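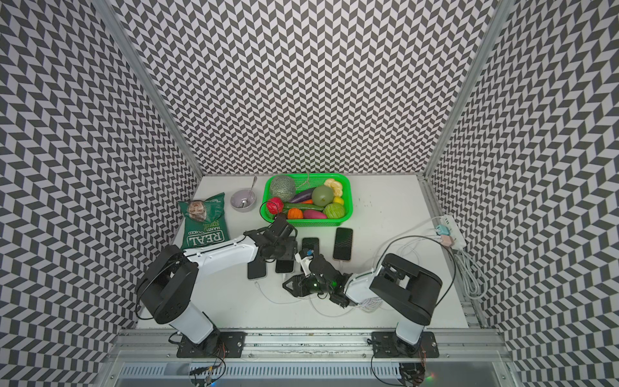

Dois braços robóticos diante de quatro celulares, seus cabos e uma cesta de legumes de brinquedo.

A mesa da cozinha continua por arrumar

Sep 21, 2018

Todo ano alguém me garante que a louça, a roupa e a bagunça da sala estão com os dias contados. Em julho foi a vez da Husemix, que me mandou um convite para ver "a casa que se arruma sozinha". Fui. Passei 3 horas em pé num salão gelado e voltei para casa, onde a pia estava como eu a tinha deixado.

Minha implicância é com a palavra "casa". Uma mesa com fundo quadriculado em zigue-zague, braços parafusados num trilho e um melão que não apodrece é uma bancada. Serve para estudar, e estudar é ótimo. Mas na minha cozinha o trilho teria de passar por cima do fogão, e a cesta de frutas muda de lugar conforme o humor de quem chegou por último.

Reconheço que escolheram bem a dificuldade. Cabo de carregador é coisa traiçoeira. Uma caixa tem lados, um copo tem borda, e o cabo tem a forma que bem entende: puxa-se uma ponta e vem junto o telefone do vizinho. Uma criança de oito anos resolve isso resmungando. Para uma pinça de dois dedos, cada volta do fio branco é um problema novo, e se o conector entra torto ninguém quer pagar a conta do aparelho.

Abundio Arriaga, que cuidou por 11 anos da manutenção de um depósito da Kovero, me disse uma coisa de que gosto: "Na linha, a gente arruma o mundo para a máquina. Em casa, a máquina que se vire." No depósito as caixas chegam viradas para o mesmo lado, na mesma altura. Ele calcula que a equipe gastava mais tempo preparando a entrada da esteira do que consertando o robô – e esse tempo não aparecia em folheto nenhum.

A Hollora fala em 200 tarefas domésticas. Pedi a lista e recebi um vídeo acelerado. Gostaria de saber quantas vezes cada tarefa foi tentada, quem recolocou os objetos no lugar entre uma tentativa e outra e o que acontece quando o pacote de batata está aberto. São perguntas chatas, do tipo que se faz antes de comprar uma lava-louças.

Não duvido que um dia chegue. Duvido do calendário e, mais ainda, do preço. Por enquanto, quem desembaraça os fios lá em casa sou eu, de óculos, antes de dormir.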